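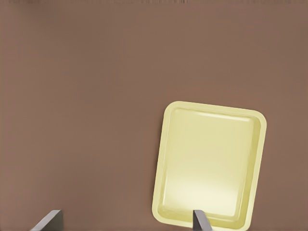

Figure 6.1 A simulated view from the wrist camera, with the yellow tray and both gripper fingers visible.

Chapter 6
Learning in Simulation, Testing on the Table

In the previous chapter we trained a policy from demonstrations which were recorded on a real arm. The method was simple, but the cost was high. Every demonstration asked for a person, a working robot and a table which had to be prepared again after each trial. In this chapter we ask how much of this work can be moved into a simulator, and what we lose when we move it.

Figure 6.1 shows the kind of image that the policy receives. The surface is one plain brown and the tray is empty. A beginner may think that such an image is too easy. For the policy it is difficult in a different way, as there are few visual features from which it can judge its distance to the tray. The rim is the most useful of them. The two fingers are also useful, for they tell the policy where the gripper is in relation to the rim.

Our main example is the tray task of Zavala and Haworth, developed in the Irkside laboratory. The robot must close its fingers on the rim of a tray and lift it without tilting. The authors trained one policy on 40 simulated demonstrations and then ran it on a real arm, with no further training. The first results were poor. The gripper often came down too early and touched the floor of the tray instead of the rim.

To find the reason, they changed one property of the simulator at a time and trained the policy again. They examined 11 properties in this way, among them the color of the surface, the strength of the light, the friction of the fingers and the position of the camera. Only three had a clear effect on the real arm, and the camera position had the largest. The color of the surface, which many readers would suspect first, had almost none. We will return to this result in Section 6.4, where we also discuss the objection of Butt, who repeated the study with a darker tray and found that color did matter.

The student should keep two questions separate during the reading. The first is whether the simulated image looks like the real image. The second is whether the policy makes the same decision from both. A simulator can do badly on the first question and still be good enough for the second.

6.1 What the policy observes

We write the observation at time t as a pair. Its first part is the camera image, and its second part is the opening of the gripper, measured between the inner faces of the fingers. The joint angles of the arm are not included. Exercise 3 at the end of the chapter asks what changes when they are added.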